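Iron without meat, my small experience

24 August 2019

Many of you wrote to me after the post in July and asked what I eat since my blood test. So today I will try to answer, slowly and with the numbers I remember.

I stopped eating meat 3 years ago. I felt fine for a long time, and then last winter I was tired every afternoon. My doctor said my iron was low, not terribly low, and she gave me tablets from a brand called Kairys. My stomach did not like them. We agreed that I take them every second day and that I pay more attention to my food.

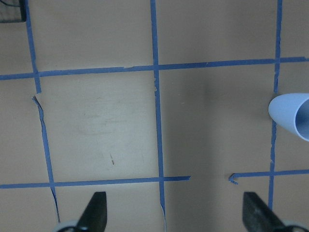
The first change was lentils. I always thought I ate many of them, but when I wrote down my meals it was one small bowl in a week. Now I cook a big pot and keep it in the refrigerator. I put them in soup, in tomato sauce, even cold with lemon and parsley. The lemon is important, as vitamin C helps the body to take the iron from plants.

The second change was harder for me – I moved my coffee. Before, I drank it together with breakfast, and coffee and tea make the iron more difficult to absorb. Now I wait one hour after eating. My friend Manuela Donati laughs at me when I sit at the table and look at the clock. 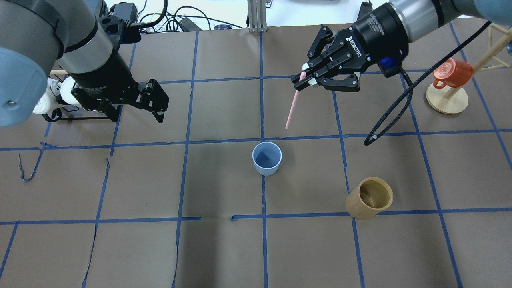

For breakfast I take oats with pumpkin seeds and half an orange. The seeds I buy at Jammont, the shop near the station, because there I can fill my own jar. Spinach I still eat, but I learned that it gives less iron than people believe.

In my last test the doctor was content and I stopped the tablets. Please do not copy me without asking your own doctor, every body is different. Next time I will write down the recipe of the lentil soup, with the correct quantities, I still have to weigh the carrots.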